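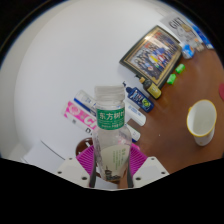
Hi all at Venent,

Bit of a mixed month on the Cudetlow grasping work, so I'll start with the bad news. We lost 1,133 of the bottle demos. The hand-held gripper had a loose screw on one of its brackets, and the ribbed pad was creeping out of line a tiny bit more each session. It still held clear plastic bottles fine in the hand, so we missed it until the Flestholm arm tried copying the grasps and squeezed well off centre. It dropped 11 bottles out of 30 – not our finest afternoon!

No one was hurt and the arm is okay. I've pulled the bad recordings, put thread locker on every screw, and we now check pad alignment before each session (a two-minute job, should've been doing it all along).

We're still aiming for 3,000 good demos by the end of November, but I'd call that tight. Could we keep the second gripper from Singhal a few weeks longer?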